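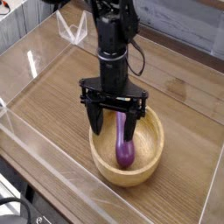 Eggplant and the pale bowl, on the grain-top table.

September 26, 2019. Bowl and eggplant, Mirnomau table

Finally got the two of them together and I love this pair. The bowl is the best thing we've picked up for the table all year: thick round rim, light wood, heavy enough in the hand that you trust it. Orestis Tsolakis found it at a kitchen shop in Umville along with a smaller one that we haven't used yet (it's on the shelf behind the tape, please don't put clips in it).

What I wanted out of today was a feel for how the eggplant sits. A ball just goes to the lowest spot and that's that, but this thing has a fat end and a skinny end and it has opinions. Stood up with the fat end down it is pretty happy in the bowl as long as something has hold of the neck. Lay it down by hand and it wants to lean on the wall, neck pointing up at the rim, and then rock a little. I spent far too long just rocking it. Very satisfying.

Plan was 20 placements with the bowl in one spot, then shift the bowl and go again. Did the first 20, and got 9 into the second set before stopping for lunch.

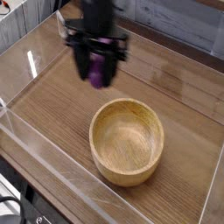
Bowl empty, purple up above it.

Notes on the bowl while I remember them:

The inside has a lovely swirl in the grain. Si-eun Yeon thinks it's turned from one piece and I think so too, but neither of us knows wood well enough to bet on it. No maker's mark that I could find. Orestis may still have the receipt.

It slides on the tabletop more easily than I'd like. A nudge on the rim moved it 2 cm when I tried it with one finger. I don't want to glue anything to the bottom of such a nice bowl, so for now I'm putting it back against a pencil mark on the table. The Tarkeck mat would hold it, but then we lose the wood underneath and I really like how light bowl on darker table looks. Easy to see where the rim ends, even when you're squinting from the desk.

Reflections: the acrylic walls pick up bright streaks from the overhead lights, and the tabletop has a bit of a sheen too. Wiped the front wall with the blue cloth before starting. There are scratches in it that no cloth is going to fix. Si-eun says there's a spare panel in the Moon cabinet. Check the length first!

Things to do before the next session

1. Measure the bowl properly, inside and out. I wrote the inside depth on a sticky note and the sticky note is gone.
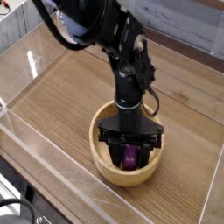 2. Try the smaller bowl with the same eggplant. My guess is the neck will stick out well over the rim and it'll tip much more easily, which would be fun to compare.

3. Find the other vegetables. There was a whole bag of them in March, last seen in box 1524. Si-eun remembers a carrot and a corn cob. I'd be thrilled with the corn.

4. Darker pencil for the bowl mark, I could hardly find mine after lunch.

Afternoon: finished the second set. Nothing fancy to report, the eggplant looks great standing up in there with the light running down the side of it. The shine makes it easy to tell which way it's turned, much easier than the matte pieces we had before.

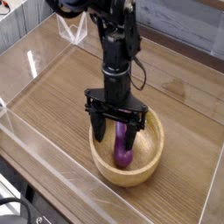

Fat end on the floor of the bowl, neck up.

Having a flat floor inside helps a lot, I think. I'd been picturing a salad bowl shape, curved all the way down, and was ready for the eggplant to swing around like a bell. Si-eun wants to test a curved one for exactly that reason and has offered to bring one from home. Yes please.

Left the bowl on its mark. Eggplant is in the top drawer, left side, wrapped in the cloth so the shine stays nice. Orestis has the table in the morning, so ask him before moving the mark.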